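Ticket 247: Handheld gripper, thin round objects slipping / cam feed washed out
Opened: 25 Feb 2024
Status: open, waiting on pads
Units: Brukum two-finger (A), Zarkow two-finger (B)
Controller: Bakalis, same one for both

Problem as reported: Unit A drops thin sticks. Anything fatter than a marker is fine. Chopsticks roll in the pads and end up sideways. Need to know if it's the gripper, the pads or the controller before we order more of either.

Log

1. Swapped controller cable. No change. Put the old one back.

2. Re-zeroed both units with fingers fully closed. A had a gap at the tips, could see light through it. Loosened the pad screws, pushed pads in, retightened. Gap gone. Still rolls, less than before.

3. Side by side, 8 tries each, chopstick picked up off a plate. A held 6. B held all 8 but B is slow to close and you have to squeeze the handle a lot harder. Wrist gets tired. Not a small thing if you're doing this all afternoon.

4. Put B's pads on A. Screw spacing is the same, lucky. A with B's pads: 8 out of 8. So it's the pads. Mostly. B's rubber is softer and a bit wider.

5. Ran A with B's pads on a stick held upright, grabbed below the tip. Tilts a little if you grab too high. Grab lower. Adding that to the operator notes.

6. Width readout jumps when fully closed on something thin. Controller log shows 1,727 samples for the run, and a chunk near the end reads zero width with a chopstick clearly in the pads. Raised the zero threshold one step, went away. Do NOT raise it two steps, then it thinks it's always holding somthing.

Camera side

Separate issue but same ticket because it's the same mount. Auto exposure goes for the kitchen counters and the window blows out. Tried locking exposure on the window instead, then the pads go nearly black and you can't judge the grip. Left it on auto. Fingers and plate are readable, which is what we need, window can stay white.

Wide lens on A shows both fingertips and the linkage out to the corners. B's lens is narrower and loses the outer joints. Prefer A's. If Curirero wants one lens for both, it should be that one.

Still to do
- order softer pads for A (two sets, one spare)
- B's slow close: spring or firmware? haven't opened it up yet
- check pad screws again after a full day, they were loose once allready
- repeat step 3 with metal chopsticks, bet those are worse
- thresholds get wiped on controller reset, write the value on the lid

Not closing this until the new pads are in. B's pads go back on B for now so don't be surprised if A starts slipping again tommorow.

Reference view for grip height, if yours looks very different check the mount before you touch any settings.
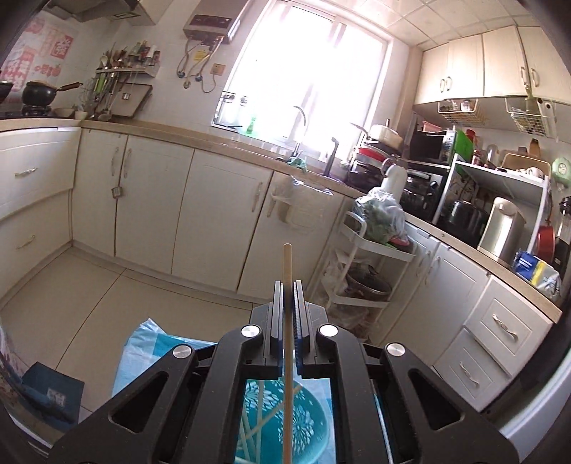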